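Print this page | E-mail to a friend | 3 comments | 11 shares

Where Do the Hangers Go? A Storage Study for the Prumus Residence Hall, Ilville

6th November

Our project began in July with a complaint every student in the hall shares: the closets hold 48 inches of rail and an unlimited quantity of hangers. The rail fills up, the hangers migrate to the floor, and sooner or later somebody steps on one in the dark. We asked residents to tell us where their spare hangers lived. We received 156 replies, many of them "under the bed" and one of them simply "no."

We compared three homes for the spares: a cardboard box, a hook on the door, and an open woven basket. The basket was the group favorite before any testing took place, which our advisor has asked us to mention.
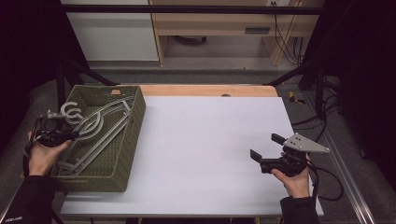
Reading time: 2 minutes

Two gray hangers stack well enough in the olive-green basket if they lie diagonally, but a hook still curls up over the rim. We tried to see this as a flaw and ended up scoring it as a handle. Hangers turned the same way came out one at a time. Hangers turned opposite ways came out as a family.

The box was cheaper and uglier. The door hook, a Stosen model, did fine until the door was opened – a limitation we feel the packaging could have raised.

We recommend the basket for small numbers of hangers, all facing one direction. Anyone who owns more should consider owning fewer. The Metwally wing has agreed to try six baskets next term, and we will report back if they are still being used for hangers by then.

We use cookies to improve your visit. Accept | Settings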